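Planning and Paying for a Handling Cell
Notes for session 9, Equipment and Budgets
Rekha Iyengar

Welcome back, and thank you to everyone who sent in a draft costing for the Stostutlow packing line. I have read them all, with a good deal of tea, and most of you have made the same slip I made on my first job, so please don't be downhearted. You priced the arm very carefully and then put everything else on one line called "sundries".

The arm is the part with a price on the quotation, and it draws the eye. Around it you will be paying for a gripper, fingers for the gripper, a table or frame stiff enough to bolt it all to, guarding, cabling, a camera if you want one (and somebody always does, usually in February when the money is nearly gone), plus the hours of the people who will make the thing work. Go back to your sheet and give each of these its own row, even if the figure is only a guess. A guess in a row of its own can be argued with.

Choosing the gripper

Start with what you want to pick up. Write down the thinnest item, the thickest item, the heaviest and the most easily bruised. For the Stostutlow exercise the goods are garden produce, so shapes vary a great deal and some pieces are long and narrow. A gripper with two flat fingers will cover plenty of this, but you need to check how wide it opens, how far the fingers reach, and what the pads do to a soft skin.

Dong-hyun Chae's group asked whether they should buy a second gripper for the narrow items. My feeling is no, not yet. Ask first what a spare pair of fingers would cost. In our worked example the Ekis quotation gives 700 for the complete gripper and 643 for the same unit without fingers, so the fingers are 57. You can try several shapes for the price of one unit, and the machine shop at Drirkeck will cut plain ones for you if you bring them a proper drawing.

Simulate before you sign

You have the licences, so do use them. Jae-in Hwang and Byung-chul Ji have put a simple table and a two-finger gripper into the simulator, and their model is in the shared folder for anyone to borrow. The view from near the wrist is the one I look at longest, as it shows how much of the work your own hardware is going to hide. If you are thinking of a wrist camera, find that out before you order the bracket – I have paid for the same bracket twice.
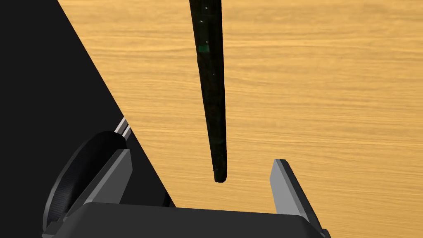

Fig. 1. Simulated view over the open gripper, with a long, dark green item above the gap between the fingers.

When you run your own trials, keep a note of the hours as you go. Modelling time is a real cost and belongs in the budget beside the hardware. Remember too that a simulated table is perfectly happy to stay level, whereas the one in the workshop will need shimming, so leave an allowance for setting up.

Spares, delivery and the awkward bits

Chang-ho Jeon raised delivery times last week and he was quite right to. Please ask every supplier for a date as well as a price, and ask who pays the carriage if something goes back. In the D'Souza case study the arm arrived 3 months ahead of its guarding and sat in its crate, with the warranty ticking away. I would like to see spare pads and one spare cable set on everybody's list.

For next time

Bring a revised sheet with a separate row for every item, a contingency of about a tenth, and a short paragraph saying which purchase you would put off if the budget were cut. Pairs are fine. If your spreadsheet has hidden columns, please unhide them before you send it to me.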